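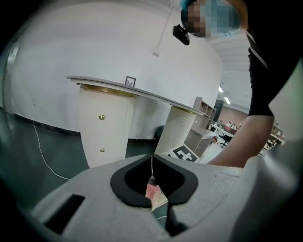
Unit 4. Front-of-House Furniture: The Reception Counter and Its Surroundings

Course handout, Interior Fittings II
Prepared by Melati Gunawan
25 April 2026

4.1 Scope

This unit covers the reception counter as a piece of fixed or semi-fixed furniture, together with the storage placed next to it. Seating, lighting and signs are covered in Unit 5. Students should have read the Unit 3 notes on load paths before the session. The terms "top," "pedestal" and "trim" are used as defined there.

4.2 The pedestal counter

A pedestal counter carries a continuous top on two or more separate supports. It differs from the carcass counter, in which the top sits on a closed box running its full length. The pedestal type uses less material, shows more floor, and can be moved in pieces. It gives up enclosed storage and it does not hide what is kept behind it.

The counter at the head of this handout is of the pedestal type. The long gray top is curved and rests on two cream-colored cylinders of unequal character. The left cylinder is the larger and has two round brass knobs, one over the other, on its front. The right cylinder has a ribbed surface. A thin gold band runs along the upper edge of each, just under the top.

Points to note for the drawing exercise:

Unequal pedestals. The load is not shared evenly when the supports differ in diameter and the top is curved. Find the center of gravity of the top in plan first, then place the supports. A curved top with both supports on the chord will tend to tip toward the outside of the curve. Show the line between support centers on your plan.

Knobs. A knob on a curved face may be attached to a door, a drawer or nothing at all. It must be decided at the drawing stage. Two knobs stacked vertically suggest two drawers to most users, and they will pull on them. If the front is fixed, say so in the schedule and mark the knobs as decorative.

Ribbing. Vertical ribs on a cylinder collect dust in the grooves and are slow to wipe. They also hide small dents well. Specify the rib spacing and the depth of the groove separately. A drawing that gives only one of the two will be returned.

Trim. The band under the top covers the joint between pedestal and top. It should be dimensioned from the underside of the top and not from the floor, so that leveling does not open a gap.

4.3 The knee space

The area between pedestals is the knee space. In practice it fills with whatever has no other place: a chair, a bin, a bag. From the visitor side it reads as a dark gap. There are two usual answers. One is a modesty panel set back from the front edge. The other is to leave the gap open and keep it clear.

For the Clarkmont assignment, the knee space is to be left open. Draw the chair in its pushed-in position and confirm that the backrest clears the underside of the top.

4.4 Objects on the top

The working part of the top should be separated from the display part. Small framed pictures, such as the one with a plant or leaf on the counter above, are acceptable near the middle if staff work at one end. Where staff work along the whole length, move display items to the shelving. Framed items need a base deep enough to stand on a surface that people lean on.

4.5 Open shelving next to the counter

A light wooden unit with open cubbies stands to the right of the counter. The compartments follow a stepped profile. Stepped units are chosen where a full-height unit would block a view or a route.

Rules for the assignment:

(a) The low end of the step faces the route, unless the plan gives a reason against it.
(b) Cubbies at hand height hold items in daily use.
(c) Heavy items go in the lowest row.
(d) The unit is fixed to the wall or floor. A stepped unit has its weight to one side and should not be treated as stable because it is low at the other.

4.6 Floor and cables

A dark green floor under cream furniture gives strong contrast at the base line, so any error in leveling is easy to see. Pale cables show up for the same reason. Route cables down the back of a pedestal and along the wall. No cable may cross the visitor side in the final plan.

4.7 Assignment

Draw a pedestal counter and one stepped shelving unit for the Clarkmont lobby. The top is 2000 mm long, measured along the front edge. Provide 2 sheets: one plan, one front elevation. The top thickness is 39 mm, including the edge finish. State the scale on each sheet.

Use the Dusatano finish chart for colors and the Hillex hardware list for knobs. Substitutions from the Amundsen list are allowed for trim only, and must be noted in the schedule.

Drawings without a schedule are marked as incomplete. Bring printed copies to the review and keep the digital file until grades are posted.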